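Publish the Second Week: On How We Compare Grippers and Cameras
Shamim Dogar, Nadthorpe Laboratory for Applied Manipulation
January 2020 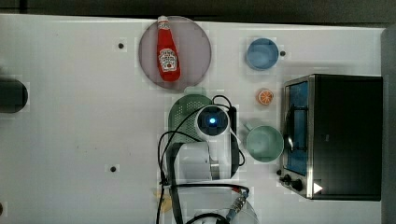
Every laboratory that buys equipment must sooner or later defend a choice. In our field the defense usually takes the form of a single success rate, measured over a few days on a fixed set of objects, and printed in a table beside the rates of one or two competing products. It is my view that this practice serves purchasers poorly, and that laboratories supported by shared funds should stop relying on it.

Last October Nadthorpe completed a comparison of two parallel grippers, the Durnano and the Semis, each mounted in turn on the same arm with the same wrist camera. The tasks were drawn from a household kitchen: lifting a mug by its handle, moving a bottle from a plate, picking up a slice of fruit, operating the door of a toaster oven. We recorded 1,246 attempts. On the first 200, which is the number most groups would report, the Durnano led by a margin of 9 percentage points. Had we stopped there, we would have recommended it without reservation.

We did not stop there, and by the close of the second week the lead had disappeared. The Durnano's finger pads had lost much of their grip on glossy plastic, and a bottle that had been easy on Monday was being dropped often enough to require a person at the table. The Semis was slower throughout. It was also, on the last day, very nearly as good as it had been on the first.

Neither result appears in a table of opening rates. A purchaser who reads such a table learns how a new gripper behaves in the hands of the people who have just tuned it. Few purchasers will ever work under those conditions again once the box has been unpacked.

My second concern is with cables and mounts, which most reports omit altogether. A wrist camera has to be powered and read, and the cable that does so must travel with the arm through every reach and turn. In our trials 15 stoppages were traced to cabling or connectors, more than were traced to either gripper. My colleague Mehwish Cheema, who kept the stoppage log, has argued that these should be charged against the camera under test. I disagree in part, as the routing was our own work and another laboratory might have done it better. We are agreed that they should be printed. A reader can decide where the fault lies only if the events are on the page.

The choice of objects deserves equal attention. A mug with a handle presents a different problem depending on which way the handle points, and a colander gives a depth camera a surface full of holes. Reports commonly say "household items" and leave the matter there. Where handles were turned toward the gripper before each attempt, the report should say so. Where the fruit was plastic, the report should say that as well.

Some will object that fuller testing is expensive, and that small groups cannot afford two weeks on one piece of hardware. The cost is real. Our own comparison delayed the controller work on the Ayaaba project, and the delay was not welcomed by those waiting for it. Yet the expense of a poor purchase does not vanish when it is left out of the testing budget. It is paid later by the staff who replace pads, reseat connectors and repeat trials. A small group that cannot run long tests may still publish the date of each attempt and the age of the pads, which costs very little.

I would therefore ask three things of any laboratory reporting a comparison. Give the rate for the final day beside the rate for the first. List every stoppage, whatever its cause. State how the objects were placed and by whom.

Nadthorpe will apply these terms to its own reports from this month onward, beginning with the October trials. The stoppage log will be released with them in full, including the four entries on which Ms. Cheema and I have not been able to agree.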